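关于我们

Dellbridge是一间做家务自动化评测的小公司，成立的时候只有两个人，现在仍然不大。我们不制造机器人，也不销售机器人。我们的工作是回答客户和读者问得最多的一个问题：机器到底能不能干家里和店里那些零碎的活，能干到什么程度，离可以放心交给它还有多远。

公司由Fouad Bensaid和Banafsheh Shirazi共同创办。Fouad早年在一家洗衣连锁做设备维护，对烘干机、熨烫台和分拣线很熟，也知道一条线停下来一小时要损失多少钱。Banafsheh学的是控制工程，毕业后做过几年机械臂调试。两个人在一次设备验收时认识，当时争论的是一台自动叠衣柜到底算不算“自动”：衣服要由人一件一件夹上去，机器只负责最后几折。验收报告写完以后，他们觉得类似的问题还有很多，市面上却很少有人按使用者的标准去回答，于是有了Dellbridge。

我们做什么

我们的日常工作分成两块。

一块是受委托的评测。委托方多数是洗衣店、酒店布草房、养老院和小型仓库，也有做机械臂和夹爪的厂家。对方告诉我们想让机器接手哪一道工序，我们把这道工序拆开，搭一个和现场接近的台面，找合适的设备来试，最后交一份书面报告。报告里写清楚用了什么设备、由谁操作、中途有没有人伸手帮忙、失败时是怎么失败的。厂家付费的评测和店家付费的评测使用同一套表格，厂家可以在发布前核对参数，但不能修改结论。

另一块是我们自己立项的长期测试，内部代号Yan。Yan的清单上目前有42种家务和店面杂活，从擦桌子、收杯子，到叠毛巾、叠衣服、给枕头套枕套。每一种都写了验收条件，由一个没有参加调试的人来判断合不合格。清单每年12月修订一次，删掉已经没有争议的，补进读者来信里提得多的。

为什么总是从衣物做起

来访的人常问，为什么我们的台子上老是布。

抓一个盒子，机器今天做得不错。盒子有固定的形状，从哪里下手、会碰到什么，都可以事先算好。衣服没有固定的形状。同一件T恤，扔在桌上十次就有十种样子，领口可能压在下面，袖子可能卷在里面。夹住一角提起来，其余部分怎么垂下来，很难准确预测。手指夹得浅了会滑脱，夹得深了会把下面一层也带起来。人叠衣服时两只手一直在试探和纠正，自己并不觉得，机器要把这些纠正一步一步做出来。

深色台面配浅色布料是我们推荐给委托方的做法，布边容易分辨。店里的台面很少这么理想，所以报告会另列一栏，说明换成客户自己的台面之后结果有没有变化。

我们使用的夹爪多数是两指的。五指的手也试过，维护比较麻烦，对小店来说暂时不现实。两指夹爪便宜，坏了容易换，店员学一个下午就能自己拆装指尖。它的短处也明显：捏住一层薄布的边缘，对它来说仍然是整套动作里最不稳定的一步。

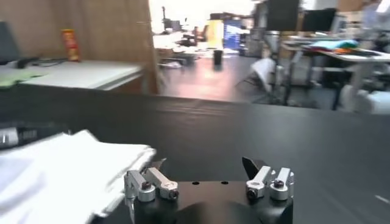
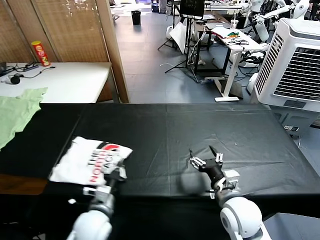
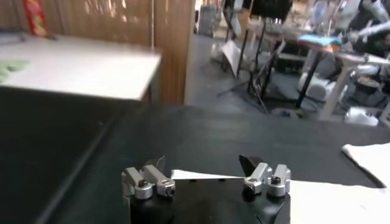 衣物测试台面，中间一张为双臂与白色T恤，上下两张为两指夹爪近景。

目前的看法

下面这些结论会随着测试更新，本页文字修订于2022年7月。

叠毛巾、叠方巾：在布料平摊、尺寸一致的前提下，可以交给机器，速度比熟练店员慢得多。如果毛巾是从筐里成堆拿出来的，分开和找角这两步仍然建议由人来做。

叠T恤：能做，成品不够整齐。领口歪、下摆多出一截是最常见的问题。家里自用多数人可以接受，洗衣店交给顾客则不行。

叠衬衫、翻袜子、套被套：我们没有见过可以推荐的方案。厂家演示里看到的，请先问清楚是不是有人在远处操作，以及同一个动作拍了几遍。

擦台面：平整、没有杂物的台面可以。有杂物时，机器要先判断哪些东西能挪、挪到哪里，这件事比擦本身难。

收拾桌面：能收的东西种类在增加，但对透明杯子和缠在一起的线缆，我们的建议还是先由人收走。

分拣：按颜色分可以，按材质分不可靠。洗标字小，布又是皱的，读不到是常态。

这些看法比厂家的宣传保守，比一部分媒体的说法乐观。我们认为店家今天就可以考虑让机器接手个别工序，前提是旁边有人，而且这道工序停下来不会影响后面的人干活。要求机器独立看管一间洗衣房，现在还早。

我们怎么测

每一项长期测试至少做20轮，每一轮开始前由不参与操作的同事把物品重新打乱。中间出现的干预，不论多小，都记录下来。用手拨一下衣角算干预，喊停重来也算。有些厂家认为这样太严格，我们的理由很简单：店里没有人会一直站在机器旁边替它拨衣角。

遥控操作和自主运行分开记录。遥控的结果说明这套硬件的手能做到什么，自主运行的结果说明买回去以后它会做什么。两者差距很大，混在一起写会误导买设备的人。到目前为止，遥控操作叠T恤的成绩明显好于自主运行，说明夹爪本身还有余量，短板主要在感知和动作规划上。

失败的记录全部保留。长期测试的档案里现在有502条失败记录，按原因分类，包括滑脱、多夹一层、碰到桌面、找不到边、超时等等。委托方可以预约查阅与自己工序有关的部分。有几家做夹爪的厂家专门来看这些记录，比看成功的记录更仔细，我们也欢迎。

评测不打总分。过去试过给设备打分，客户拿着分数直接下单，没有看后面的条件，结果设备到店以后用不起来。从那以后，报告第一页改成一段文字，写明适合什么样的店、什么样的工序，以及不适合什么。

合作项目

Rondidia是我们和几家社区洗衣店一起做的项目，研究布料从烘干机出来到装袋之间的几道工序，看哪一道最值得先换成机器。第一阶段已经结束，得到的结果和店主原来的预想不同。店主普遍认为叠衣最费时，实际记录下来，找配对的袜子和核对顾客的单子占去了更多时间，而核对单子用一台扫码枪就能解决大半，用不着机械臂。第二阶段会回到叠衣本身，先做浴巾和地巾。

Ivodholm是一个面向护理机构的项目，关注床单、围兜和病员服的整理。护理机构的要求和洗衣店不一样，件数不算多，种类杂，而且工作间往往很窄，放不下带防护围栏的设备。项目还在准备阶段，正在找愿意提供场地的机构。

团队

Fouad Bensaid负责现场和客户。委托方第一次打电话来，多半是他接。他坚持每个项目开始前先到店里站一整天，看店员怎么干活，再决定要不要试机器。有时一天站下来，给出的建议是换一张高一点的台子。

Banafsheh Shirazi负责测试方法和数据，报告由她最后签字。验收条件有争议时，以她写的版本为准，争议过程附在报告后面。

其余同事有做机械的、做软件的，也有从洗衣店和酒店转过来的。我们招人时看重做过实际工作的经验，叠过几年布草的人一眼就能看出机器叠的那一摞为什么放不进柜子。

常见的合作方式

如果您经营洗衣店、民宿、酒店或者护理机构，想知道某一道工序能不能交给机器，可以先写信说明每天处理的件数、台面尺寸、电源情况，以及现在由几个人来做。最好附上一段店员平时干活的录像，手机拍的就可以，不需要特意收拾。我们看过之后会先给一个初步意见，初步意见不收费。多数咨询到这一步就结束了，因为答案是暂时不必买。

如果您是设备厂家，请注明设备型号、有没有自主运行的版本，以及是否同意公开失败记录。不同意公开的，我们可以做内部评测，但结果不得用于宣传。

如果您是学生或研究人员，想使用我们的工序拆解表和验收条件，来信说明用途即可。引用时请写明版本，旧版和新版的条件有出入。

参观需要预约，每次最多接待2组。测试进行时请留在走道一侧，不要移动台面上的物品。

来信请用本站的联系表格，工作日内回复。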